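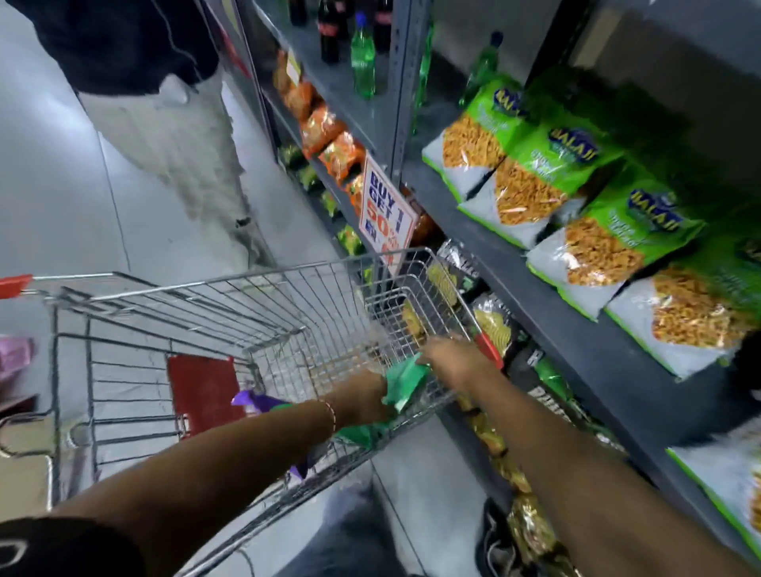

Albertina Sampaio는 가격표 글씨를 키운 것보다 원피스와 니트를 한 벽에 섞어 건 쪽이 손님들 반응이 더 빨랐다고 전해 왔다. 이 의견은 아래 2번 항목의 진열 변경과 관련이 있어 먼저 적는다.

Gutlow점 의류·생활소품 매장 개편 중간 보고
작성일: 27/03/2026
수신: Dirkau 매장운영 지원금 담당

1. 진행 현황

지원금으로 계획한 작업은 진열 변경, Irkier 소품 라인 입점, 교환·환불 안내 정비, 직원 교육의 네 가지다. 앞의 두 가지는 끝났고 안내 정비는 마무리 단계다. 직원 교육은 교재만 나온 상태로 아직 시작하지 못했다. 교육이 밀린 것은 재고 조사 일정과 겹쳤기 때문이며, 일정은 4번 항목에 다시 적었다.

2. 진열 변경

기존에는 원피스, 니트, 바지, 외투를 종류별로 나누어 걸었다. 개편 후에는 함께 입을 수 있는 옷을 색 계열로 묶어 안쪽 벽 전체에 걸었다. 입구 쪽 테이블에는 머그잔, 앞치마, 향초를 올렸고 계산대 옆에 있던 액세서리 걸이는 탈의실 앞으로 옮겼다.

개편 후 첫 7주 동안 소품 판매는 988점이었다. 품목별로는 머그잔이 가장 많고 앞치마가 그다음이다. 향초는 예상보다 적게 나갔다. 뚜껑을 열어 볼 수 있는 견본이 없어 향을 확인하지 못한다는 말이 매장 일지에 여러 번 적혀 있어, 향별로 견본을 하나씩 꺼내 두었다. 견본을 둔 뒤의 판매는 다음 보고에 넣겠다.

의류는 니트 판매가 늘고 외투가 줄었다. 계절 영향이 섞여 있으므로 진열 효과로 따로 떼어 말하기는 어렵다. 작년 같은 기간의 품목별 자료를 본사에 요청했고 아직 받지 못했다.

색 계열 진열에는 불편도 있다. 손님이 특정 치수를 찾을 때 직원이 벽을 처음부터 훑어야 한다. 옷걸이 목에 치수 고리를 끼우는 방법을 바지부터 적용했으며, 고리가 모자라 나머지 품목은 추가 주문분이 들어온 뒤에 한다.

3. 입점과 안내문

Irkier 소품은 계약한 품목이 모두 들어왔다. 유리 화병 한 상자에서 파손이 나와 공급처에서 교환해 주기로 했다. 진열장 아래 칸에 두던 접시류는 허리 높이로 올렸다.

교환·환불 안내문은 500부를 인쇄해 쇼핑백에 넣고 있다. 문구는 Bernardo Tavares가 썼다. 할인 상품의 교환 기간이 정상가 상품과 다르다는 점이 초안에 빠져 있어 인쇄 전에 고쳤다. 온라인에서 산 옷을 매장에서 바꿀 수 있는지 묻는 손님이 계속 있는데, 지금은 안 된다고 답하고 있다. 본사 방침이 바뀌면 안내문도 다시 찍어야 하므로 추가 인쇄는 보류했다.

Lobo 상품권 결제는 단말기 설정이 끝나 사용할 수 있다. 잔액이 남았을 때 영수증에 금액이 찍히지 않는 오류가 있어 당분간 직원이 손으로 적어 드린다. 단말기 업체에는 접수해 두었다.

4. 예산과 다음 일정

진열 집기와 조명 비용은 승인된 금액 안에서 집행했다. 인쇄비는 수정 작업 때문에 계획보다 조금 더 들었고, 차액은 포장재 항목의 잔액으로 처리하고자 한다. 항목 간 이동이므로 승인이 필요하다. 영수증 사본은 별도로 보낸다.

직원 교육은 5월에 4회로 나누어 한다. 한 번에 모두 빠지면 매장을 열 수 없어 오전조와 오후조를 갈라 진행한다. 내용은 치수 상담, 니트 세탁 안내, 선물 포장, 상품권 처리 순서다. 선물 포장은 리본 재고가 얼마 없어서 교육용으로 쓸 것을 따로 주문해야 한다.

창가 쪽 마네킹 교체는 이번 계획에 없던 일이다. 팔 연결부가 헐거워 소매 있는 옷을 입히면 자주 빠진다. 수리 견적을 받고 있으며 금액이 나오면 지원금으로 처리할 수 있는지 문의하겠다.

5. 확인 요청 사항

인쇄비 차액의 항목 이동 승인
작년 동기간 품목별 판매 자료 제공
온라인 구매 상품의 매장 교환 방침

항목 이동 건은 인쇄소 대금 지급일이 정해져 있으니 먼저 회신해 주시기 바란다.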